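Technician wanted: one arm, one faucet cell, and the simulation that claims to match it
Didasness, Pruvport site

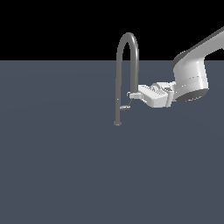

What the job is

The simulated arm gets its finger to the spout of the gooseneck faucet without much trouble. We don't trust that. The real cell at Pruvport drifts, and the model doesn't know it. You would keep the two in step: re-zero the arm, check the gripper fingers, replace worn faucet levers, and log every offset you change.

The cell runs 900 lever cycles between services. The vendor's sheet said 1000. We stopped believing the sheet in February.

Who should apply

You have looked after a robot arm before and can show us a maintenance log you wrote yourself. Certificates are fine – we will still ask you to re-zero a wrist joint at interview. Some scripting helps. Enthusiasm for "self-calibrating" anything does not.

Terms

Part time, 100 hours a month, on site. No remote work, whatever the simulation suggests.

Send your log and a short letter to Prodromos Moschos, Ruddock Building, Room 147, by 24/12/2025. Please leave out the cover video.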